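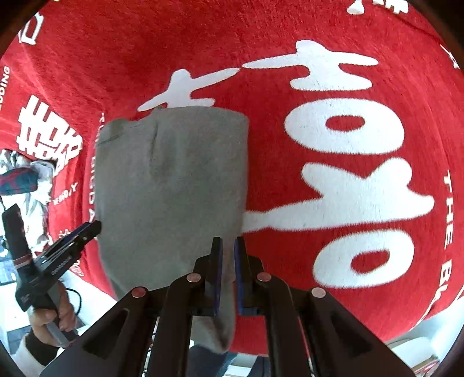
Trastach shared workshop, gripper build group
Minutes, 14 December 2024

Started late, heating. Renato Agbayani took notes (these). Barkholm people sent apologies, no written update.

1. Last minutes
Ok'd. One fix: the shelf by the drill press is ours until March, not "for good".

2. Hand grippers
Both handles now usable. Linkage on the second one still has play at the pivots, worse after a long session. Renato to try thicker washers before anyone reprints arms. Finger pads: current ones stay on. Request for softer pads, parked until we see how these wear.
Cable on handle two gets in the way of the wrist. Clip or reroute, whoever gets there first. No zip ties on the moving links please, we had this talk allready.

3. Cloth folding
Going with fleece and other soft stuff for now, plush blanket as the backdrop. Argument over whether a busy background makes it harder for the software. No agreement. Try 60 folds on plush, 60 on the plain table, compare, then argue again.
Start pose to be written down. Everybody starts somewhere different at the moment and the recordings are a mess to sort.
Towels: not yet.

4. The arm
Nasmont board came, wrong connector. Returning it. Gunnlaugsson servo is fine on the bench, gets noisy under load, 9 minutes and then we stopped it. Needs a proper mount before next try. No running the arm alone in the room, this is a rule now.

5. Money
200 left in the kitty. Agreed to spend on bearings and one spare servo, nothing else till the refund is in. Filament is bring your own.

6. AOB
Label your boxes. Someone took the 2 mm hex key, please bring back. Lint in the bench vise, wipe it down after fleece days.
Door code changing, ask Renato, not in the group chat.

Actions
Renato: washers, board return, start pose sheet
Whoever is in first: cable clip
All: hex key!!

Next meeting same room, date to folow by email.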